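# Chapter 4: Small Containers

In June, the front office of a shipping firm called Leckie moved from one side of Retstead to the other. The heavy furniture went in a single morning. The contents of the desks took two weeks. Benito Requena, who ran the move, later wrote that the desks and shelves were easy to plan for, and that most of the delay came from "things inside other things."

This chapter deals with those things. A small container, as the term is used in this book, is any box, case, pouch or sleeve that one person can lift with one hand when it is full. The last chapter looked at shelves and drawers, which stay where they are. Small containers move. They are carried from room to room, set down on tables, and put away in places where they did not start.

Small containers can be sorted in several ways. The most common is by stiffness. A **rigid container** keeps its shape whether it is full or empty. A chest with a hinged lid and a hasp is a rigid container, and so is a hard case. A **soft container**, such as a fabric pouch, takes some of its shape from what is inside it. Between the two are thin shells and sleeves made to fit one object, like the clear cases sold for phones.

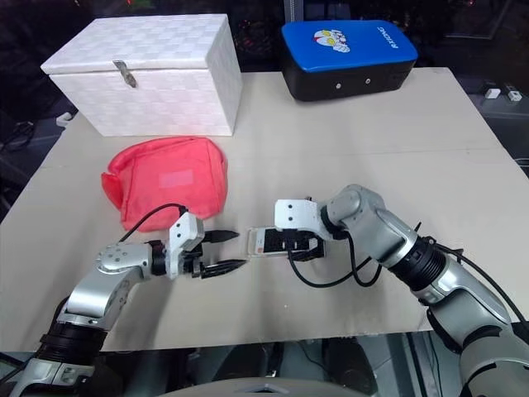
Stiffness matters because it decides what can go on top of what. A rigid box with a flat lid can carry weight. A pouch can't, but it can be pressed into a gap that a box would never fit. When the two kinds are stored together, the rigid ones are placed first and the soft ones fill the space that is left – an order we will call *hard before soft*.

The second way to sort is by closure. Lids, latches, zippers and drawstrings all differ in how many hands they need and how well they hold if the container tips over. Section 4.2 covers closures in detail.

The third way is by label. Sidra Arain's survey of the Fercombe storerooms listed 1,480 small containers, and more than 300 of them had a label that no longer matched the contents. We return to her survey in Section 4.3.

**Before you read on**

Clear a table and put 12 small containers on it. Sort them by stiffness, then by closure. Write down any container that was hard to place, and keep the list for the exercise at the end of Section 4.1.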